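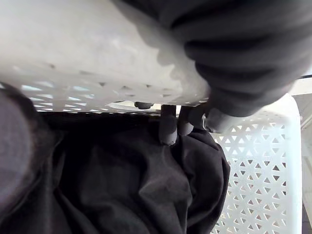 3.2 Where the washing waits

I came into this part of the study thinking we'd be talking about washing machines, and within a week we were talking about baskets. Every household we visited in Bitov had at least one, and people had far more to say about them than about anything with a plug on it. I'd asked Anouk Dijkstra to keep the first interviews loose, so she simply let them run on (one went well past supper!). What came out was that the basket marks a stage. Clothes in it are on their way somewhere, while clothes next to it are in a sort of limbo that each family has its own rules for. Take the arrangement in Figure 4, with a white perforated plastic basket and a piece of black fabric lying in loose folds by its lower edge. We asked all 33 of our households one question about a dark thing lying by a basket: does it need washing? I loved this bit of the work, I'll admit, and I'd happily have done nothing else until May.

Figure 4. White perforated basket with dark fabric in loose folds.

The answers split by who does the laundry. People who did most of it tended to say yes, straight away, and some were already telling us what they'd put it in with. People who did little of it wanted to know more first, such as which room it was and what day of the week. Mieke De Graaf, who coded the transcripts with me, calls these "sorters" and "askers", and I've kept her words for the rest of the paper even though a few households had one person being both before the kettle had boiled.

Colour mattered more than I'd expected. Dark things get a longer life between washes in nearly every home we went into, and several people told us they'd have answered differently about a white shirt. One father put it like this: "Black goes round again. White has one go and then it's in." We heard versions of that so often that Bart Hoekstra added it to the coding sheet as a line of its own, and it ended up attached to 87 separate remarks.

Then there are the holes. I had taken it for granted that a basket with openings is there to let damp things air, and that's how Gajewski treats it in the earlier survey we borrowed our questions from. Our households hardly mentioned air at all. They liked being able to see how full it was from across the room, and quite a few said a solid-sided one gets forgotten about (there was a long and rather heated chat about this in the Brusta group session, which Koen Mulder has written up in the appendix). I'd want to ask about it properly next time, with both sorts of basket in the room for people to pick up and handle.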